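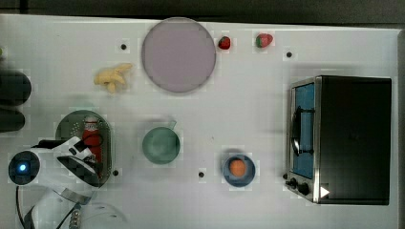
How to clean and sort second-hand play food

Play food is one of the easiest toys to buy used. Charity shops sell it by the bag, school fairs have boxes of it under the table, and families pass it on when the children have moved on to other things. It also arrives sticky, mixed up and smelling of somebody else's cupboard. This page covers sorting, checking, washing and storing a bag of mixed pieces. It was written for plastic pieces, with a section further down for wood and felt.

Written by Priya Kincaid. Last updated 2021-06-13.

What you need

A washing-up bowl or a clean sink
Mild washing-up liquid
A soft toothbrush
Cotton buds
White vinegar
Two old towels
A mesh laundry bag with a zip
A small parts tester, or a cardboard tube from a toilet roll
A bin bag

Allow an afternoon for a large bag. Most of that is drying time.

Step 1. Tip everything out and sort it

Spread a towel on the floor or a table and empty the bag on to it. Make piles by material first: hard plastic, soft plastic, wood, felt and anything with a battery in it. Do not sort by type of food yet. You will only have to do it again after washing.

Take out anything that isn't play food. Used bags usually contain a few stray building bricks, a doll's shoe and at least one real raisin.

Step 2. Check each piece

Pick up every piece and look at it properly. Put it in the bin bag if it has:

a crack or split with a sharp edge
paint coming off in flakes
a sticky surface on soft plastic that comes back after wiping
black specks inside that you can't reach
a loose magnet, or a magnet you can see through a gap

Magnets are the serious one. Swallowed magnets can do a great deal of harm, so throw the piece away and don't try to glue it.

Hollow soft fruit needs a squeeze. Hold it over the sink and press it a few times. If dirty water or black bits come out, there is mould inside and it won't wash out.

For children under three, try each piece in the tester. If it fits completely inside, keep it away from them. A toilet roll tube is wider than a proper tester, so it errs on the cautious side. Strawberries, grapes, peas, eggs and the small round sweets from cake sets are the ones that usually fail.

Step 3. Deal with the battery pieces

Toy toasters, mixers, kettles and tills should never go in the bowl. Open the battery door with a small screwdriver and take the batteries out. If there is white or green crust on the contacts, put on rubber gloves and dab it with a cotton bud dipped in a little vinegar, then wipe with a second bud dampened with water. Leave the door open overnight.

Check that the battery door closes and that its screw is there. A toy with a button cell and a missing screw should not be given to a child until you have replaced the screw.

Wipe the outside with a cloth that has been wrung out well. Use the toothbrush round knobs and slots.

Step 4. Wash the hard plastic

Fill the bowl with warm water and a small squirt of washing-up liquid. Put the plates, cups and solid food in and leave them for ten minutes. Scrub the seams and any leaves or stalks with the toothbrush. Rinse under the tap.

Pen marks on plates will often shift with a paste of bicarbonate of soda and water. Rub gently with a fingertip. Permanent marker may not come off, and harsh solvents can cloud the plastic, so decide whether you can live with it.

Can it go in the dishwasher? Solid pieces usually can, on the top rack, zipped in the mesh bag, on the coolest wash with no heated drying. I keep hollow pieces out. I also keep out anything with a sticker on it, after losing all the labels from a set of tins.

Step 5. Wash the soft plastic

Use cooler water. Hold your thumb over any hole while you wash, and don't leave the piece to soak. If water gets in, squeeze it out and stand the piece with the hole facing down.

Step 6. Wood and felt

Wipe wood with a damp cloth and dry it straight away. Soaking makes it swell and lifts the paint. Rough edges can be rubbed down with fine sandpaper if the wood is bare.

Felt should be sponged with cool soapy water and pressed between towels. Don't wring it. Reshape it with your fingers and dry it flat.

Step 7. Dry

Lay everything on the second towel with space between the pieces. Turn them over after a couple of hours. Give hollow pieces a full day, somewhere warm and airy, but keep them off the radiator.

Step 8. Put into sets and store

Sort by meal or by shop, whichever way your children play. Breakfast, fruit and veg, and baking have worked well for us. A shallow tray gets used more than a deep box, where the small things sink to the bottom.

Store it dry with the lid slightly open for the first week. If you smell damp, take it all out and check the hollow pieces again.

How often to repeat it

At home, every couple of months is plenty, plus a wash after anyone has been ill. Playgroups should follow their own cleaning rota. Mouthed pieces need washing the same day.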